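# Getränkekühlschrank (Kompaktgerät)

Ein **Getränkekühlschrank** in Kompaktbauweise ist ein eintüriges Kältegerät ohne abgetrenntes Gefrierfach, das in Teeküchen, Büros und Gästezimmern zur Lagerung von Dosen und Flaschen dient.

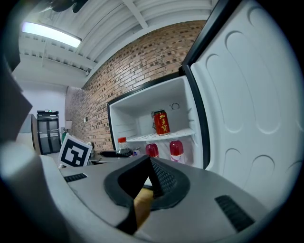 Der Innenraum wird meist durch einen herausnehmbaren Gitterrost aus beschichtetem Draht geteilt. Dosen finden oberhalb des Rosts Platz, Flaschen stehend auf dem Boden. Die Temperatur wird an einem Drehregler eingestellt, der bei vielen Modellen an der Rückwand sitzt. Eine umlaufende Magnetdichtung schließt die Tür ab.

## Bauarten

Geräte mit Kompressor erreichen tiefere Temperaturen als thermoelektrische Modelle, arbeiten jedoch lauter. Die Baureihe *Polten* des Herstellers Uteck umfasst Ausführungen mit 99 und 200 Litern Nutzinhalt; die kleinere ist 600 mm tief.

## Lagerung

Kohlensäurehaltige Getränke dürfen nicht gefrieren. Für Säfte gilt nach dem Öffnen die Angabe des Abfüllers.

## Siehe auch

- Minibar
- Kühltheke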